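Keeping Artificial Flowers Clean

Silk and plastic stems gather dust faster than most people expect, especially near a kitchen. Go over them every 3 weeks with a soft makeup brush or a hair dryer on its cool setting. Start at the top of the bloom and work down the stem.
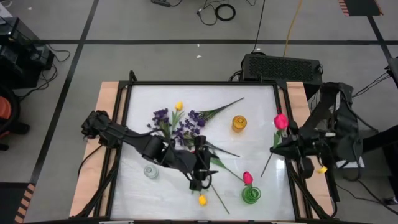 For a deeper clean, take everything out of the vases first and spread it on a wipeable surface. Test one petal with a damp white cloth - if color comes off, stay with dry brushing. A white top is good for this, with purple bunches, a yellow tulip and small glass vases all laid out on it, and the dust is easy to wipe up afterward.

Glass vases can soak in warm water and white vinegar for up to 13 minutes. Rinse and dry them fully before the stems go back in.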